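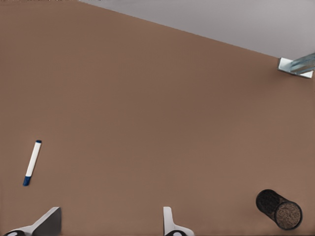 Eine alte Tischplatte ölen

Wer einmal eine stumpfe, fleckige Holzplatte geölt hat, will danach das ganze Haus ölen, so ging es mir jedenfalls! Der Moment, in dem das erste Öl ins Holz zieht und die Farbe plötzlich satt und warm wird, ist für mich bis heute das Schönste am ganzen Möbelbau. Und man braucht dafür keine Werkstatt. Ein Balkon reicht, ein Nachmittag fürs Schleifen, und danach vor allem Geduld.

Meinen ersten Tisch habe ich im Oktober gemacht, eine Esstischplatte aus Buche, die vorher jahrelang im Keller von Liliana Monti gestanden hatte. Wasserränder, ein Brandfleck, dazu ein alter Lack, der sich an den Kanten schon löste. Inzwischen steht sie bei uns in der Küche und wird jeden Tag benutzt.

Was du brauchst

Schleifpapier in den Körnungen 80, 120 und 180
Exzenterschleifer oder Schleifklotz
Hartöl, farblos
fusselfreie Baumwolllappen (alte Bettwäsche ist wunderbar)
einen breiten Pinsel oder eine kleine Rolle
ein weißes Pad zum Einmassieren
Staubmaske und Handschuhe

Zuerst klären: massiv oder furniert?

Schau dir die Stirnseite an. Läuft die Maserung von oben über die Kante weiter, hast du sehr wahrscheinlich Massivholz vor dir. Siehst du eine dünne Deckschicht, ist es Furnier, und dann bitte nur von Hand und mit feinem Papier arbeiten. Durchgeschliffenes Furnier lässt sich kaum noch retten (ich spreche aus Erfahrung, die Kommode steht jetzt mit der schlechten Seite zur Wand).

Schleifen

Fang mit 80 an, bis der Lack komplett runter ist. Immer in Faserrichtung, wenn du von Hand schleifst, und den Schleifer ohne Druck über die Fläche führen. Danach mit 120 weiter und zuletzt mit 180. Zwischen den Körnungen gründlich absaugen, sonst zieht ein liegengebliebenes grobes Korn dir Kratzer in die fertige Fläche.

Jetzt kommt der Schritt, den viele auslassen: das Wässern. Die Platte mit einem feuchten Lappen abwischen und trocknen lassen. Die Fasern stellen sich auf, alles fühlt sich rau an, und man erschrickt ein bisschen – keine Sorge, das gehört so. Noch einmal leicht mit 180 drüber, und die Oberfläche wird herrlich glatt. Feiner als 180 schleife ich Buche vor dem Ölen nicht, sie nimmt das Öl sonst schlechter auf.

Ölen

Das Öl gut aufrühren und dünn auftragen, zuerst auf die Unterseite, dann auf Kanten und Oberseite. Die Unterseite unbedingt mitmachen, sonst arbeitet das Holz ungleichmäßig und die Platte kann sich verziehen. 30 Minuten einziehen lassen. Stellen, die schon matt geworden sind, bekommen etwas Öl nach. Dann mit dem Pad einmassieren und alles, was noch auf der Oberfläche steht, mit dem Lappen abnehmen. Wirklich alles! Überschüssiges Öl wird klebrig und glänzt später in Flecken.

Über Nacht trocknen lassen und das Ganze wiederholen, beim zweiten Mal mit deutlich weniger Öl. Zwei Durchgänge reichen bei Buche meistens, eine stark beanspruchte Küchenplatte darf auch einen dritten bekommen.

Wichtig: Ölgetränkte Lappen können sich selbst entzünden. Nie zusammengeknüllt in den Müll werfen, sondern im Freien einzeln ausgebreitet trocknen lassen oder in einem dicht schließenden Metallbehälter mit Wasser aufbewahren.

Pflege

In der ersten Zeit ist die Platte noch empfindlich, also Untersetzer benutzen und Verschüttetes gleich aufwischen. Später genügt ein nebelfeuchtes Tuch. Wird eine Stelle stumpf, schleifst du sie leicht an und ölst sie nach, ganz ohne den Rest anzufassen. Genau deshalb liebe ich Öl so viel mehr als Lack.

Fragen zu anderen Holzarten gern in die Kommentare. Zu Eiche schreibe ich als Nächstes etwas, da gibt es mit der Gerbsäure ein paar Besonderheiten.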